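Unit 2: Checking and replacing the gripper fingers

Handout by Aurélien Masson, Fleury cell

The fingers on this arm are wear parts. They are checked at the start of every shift and replaced in pairs, never singly. Before touching the gripper, park the arm, switch it to manual, and press the stop button on the pendant. Hang your tag on the button – the person who hung it is the only one who removes it.

Wipe both fingers with a dry cloth and look at the inner faces under a lamp. A polished patch is acceptable. A groove you can catch with a fingernail means a new pair, part 3381. Enter the change in the Ninitz log with the cycle count. 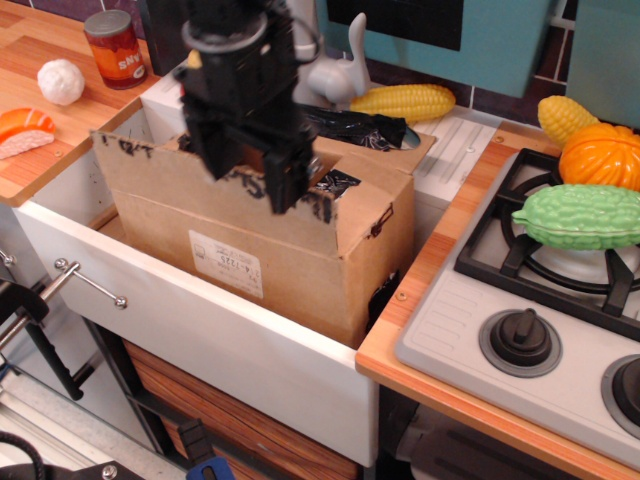 Finger alignment is checked after any change and after any contact with a hard edge. Close the gripper slowly on the 63 mm gauge block and look for a gap at either tip. If one tip touches first, loosen the two screws on that finger, close again, and tighten with the block still held. Reaching into a container is where most contact happens. With a cardboard box standing in an open drawer, as at the toy kitchen, the fingers have box walls and folded-open flaps to clear on the way down, and the drawer front lies just beyond. Teach the approach point above the highest flap and descend vertically from there.

Re-zero the gripper with the fingers fully open and nothing between them. Run the program Prorkevby at low speed and watch one full cycle from outside the line. If error 648 appears, repeat the zeroing once, then stop and report it.

Reading for next time: the Senulstead notes on cable strain relief, first section only.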